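Temilen Group Reports Gentler Grasping Method

Researchers at Temilen have published a method that lets a robot arm set its grip force from the first moment of contact, without a stored model of the object. The work, named Brekusent, was trained on 1225 recorded grasps of household items.

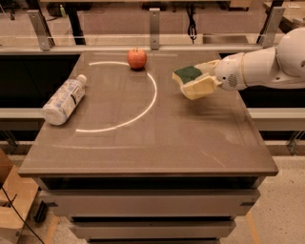
Research News | Robotics

Soft goods such as a kitchen sponge change shape under the fingers, and a force suited to an apple or a plastic bottle may be too high for them. In the group's tests, Brekusent completed 247 tabletop transfers and lowered peak force by 30 percent – with no change to the hardware. Tâm Lý led the study. The group will release the code in March.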